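Undus apresenta nova gama de superfícies de mesa em acabamento preto com veio de madeira

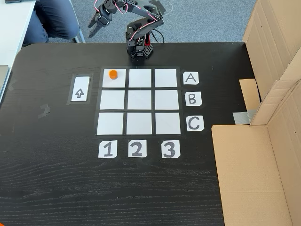 Tampo preto com textura fina de veio de madeira, em tons mais claros e mais escuros.

A Undus, fabricante de componentes para mobiliário técnico e de escritório, anuncia a introdução da gama Forkwood, composta por tampos de mesa em acabamento preto com veio. A gama destina-se a fabricantes de mobiliário, gabinetes de projeto e entidades responsáveis pelo equipamento de escolas, oficinas e postos de trabalho partilhados. As encomendas são aceites a partir de agosto.

A série inicial compreende 2 espessuras e 10 formatos normalizados. O formato de maior procura prevista tem 975 mm de profundidade e foi dimensionado para postos em que o utilizador trabalha sentado de um dos lados e necessita de acesso ao equipamento colocado no bordo oposto. Os restantes formatos seguem a modulação de 300 mm já utilizada nas estruturas metálicas da empresa, o que permite substituir tampos existentes sem alterar os pontos de fixação.

O acabamento é mate e apresenta um desenho de veio contínuo no sentido do comprimento. A opção por uma superfície escura responde a pedidos recorrentes de clientes que pretendiam reduzir os reflexos da iluminação de teto. A textura foi mantida com relevo baixo, de modo a não interferir com a escrita nem com o assentamento de folhas e peças de pequena dimensão.

Para a limpeza corrente recomenda-se pano húmido e detergente neutro. Não devem ser utilizados produtos abrasivos nem solventes. As fitas adesivas de marcação podem ser aplicadas diretamente sobre o tampo, desde que retiradas a baixa velocidade e em ângulo reduzido – os resíduos de cola são removidos com álcool isopropílico diluído. A ficha técnica inclui uma tabela de compatibilidade com os adesivos de uso mais comum.

Os bordos são fornecidos com orla da mesma cor, aplicada em fábrica. A furação para passagem de cabos e para grampos de mesa é opcional e deve ser indicada no momento da encomenda. Os cortes efetuados em obra têm de ser selados antes da montagem.

A distribuição ficará a cargo da Clemach, que assegura também o serviço de corte à medida. A Sundaram fornece as estruturas reguláveis em altura propostas em conjunto com os tampos – a venda em separado mantém-se disponível em todas as referências.

As amostras de acabamento, os desenhos de furação e as condições de garantia podem ser solicitados ao departamento comercial da Undus.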